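How to log an oral history interview (so you can find things in it later) 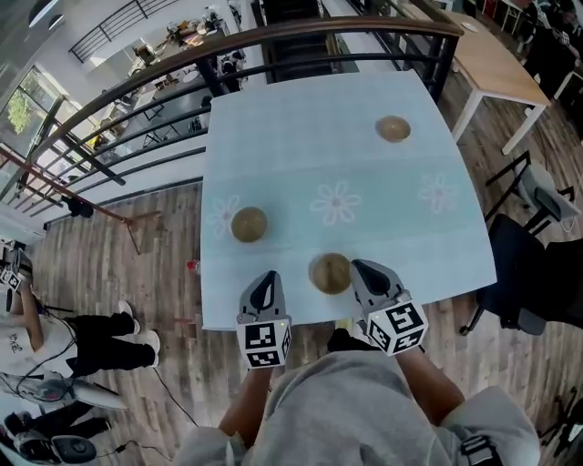
Logging an interview means writing a running summary of the recording with times down the side, and I wish I'd learned to do it before my first project instead of halfway through. I came home from Jincombe with 31 interviews about moving there for the cannery work, and a notebook that said things like "good bit about the landlord". Which landlord? Which tape? A log would have told me. It's also the place to put everything the microphone misses, so write down the room too. If you were talking over a pale blue tablecloth with flowers on it and bowls set out on top, put that in the first line, and you'll be surprised how quickly the rest of the afternoon comes back.

What you need

Your recording, a copy of it somewhere else, headphones, and a document with three columns. I use Cimo to play the audio because the pause key works while I'm typing in another window, but any player will do. Call the columns Time, Summary and Notes.

Step 1: Write the header

Name or pseudonym, where you met, who else was in the room, what language or languages you spoke. Add whether the consent form is signed and if there are any conditions on it. One woman in Osville was happy for me to use everything except the part about her brother, and that went in capitals at the top of the log.

Step 2: Listen once without stopping

I know, it's tempting to start typing. Go for a walk with it or do the washing up. You're getting the shape of the conversation -- where it warms up, where it goes flat, where you talked over somebody (I do this constantly and it's horrible to listen to).

Step 3: Log it in chunks

Play it again and stop whenever the subject changes. Put the time in, then a sentence or two in plain words. "Arrives by ferry, nobody meets her, sleeps at the station." If a chunk runs past 8 minutes you've probably missed a change, so go back and split it. Type a phrase out in full only when the wording really matters, and put it in quotation marks so you know later that it's theirs and you didn't tidy it.
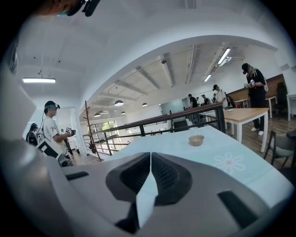 Small tan bowl on a flowered cloth.

Step 4: Fill in the Notes column

Laughter, long pauses, a switch of language, someone coming in with tea. Put your own guesses in square brackets and keep them out of the Summary column. Mine get quite long!

Step 5: Write a short abstract

I stop at 400 words. Do it the same day if you can, while you've still got the voice in your ears.

Step 6: Save it next to the audio

Same file name for both, with "log" on the end of one. If you re-edit the sound later, keep the original as well -- cut two minutes off the front and every time in your log is wrong.

Next up is tagging, once I've sorted out my own tags.

Steinarsdóttir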